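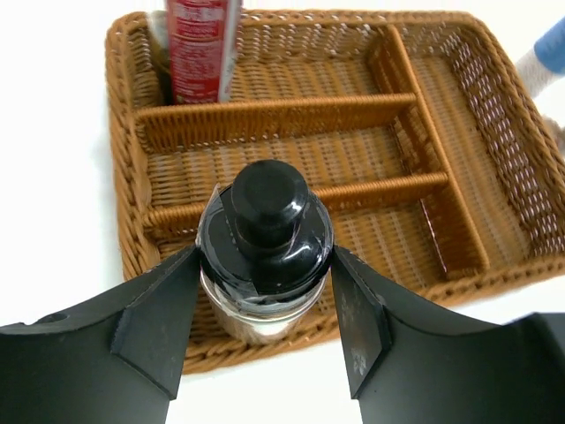
Mabli Mostyn, Maintainer, Nironik runtime data

Nironik Lantern Runtime Set

README, last changed in March

This set holds discharge logs for two rechargeable camping lanterns, the Lasden and the Pritell. It has 1,342 runs in all. Each run starts with a full charge and stops when output falls to a tenth of its starting value.

Files
runs.csv has one row per run.
traces/ has one file per run, named by run number.
notes.txt lists the runs we repeated and why.

Columns in runs.csv
run: run number
model: lasden or pritell
mode: low, medium or high
cell: maker's cell or spare
minutes: time to cut-off
temp_c: air temperature at the start

All runs were made indoors at 22 degrees. The spare cells are rated at 3,000 mAh. Light readings are relative, so please don't quote them as lumens. 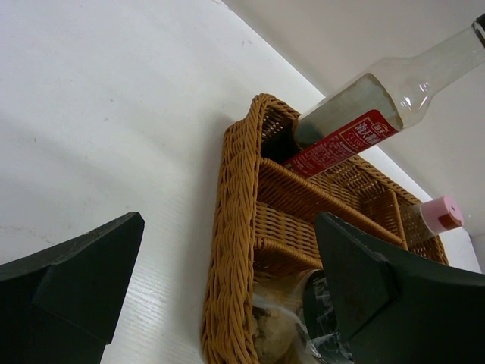
Mabli Mostyn
Maintainer, Nironik runtime data

Known problems

The Pritell steps down early on high when the cell is a spare. Those rows are left in. Five Lasden traces have a gap where the logger lost power, and the minutes column is blank for them.

Loading

Use the Nouri reader, version 2 or later. Older versions read blank minutes as zero.

Corrections should quote the run number and the column.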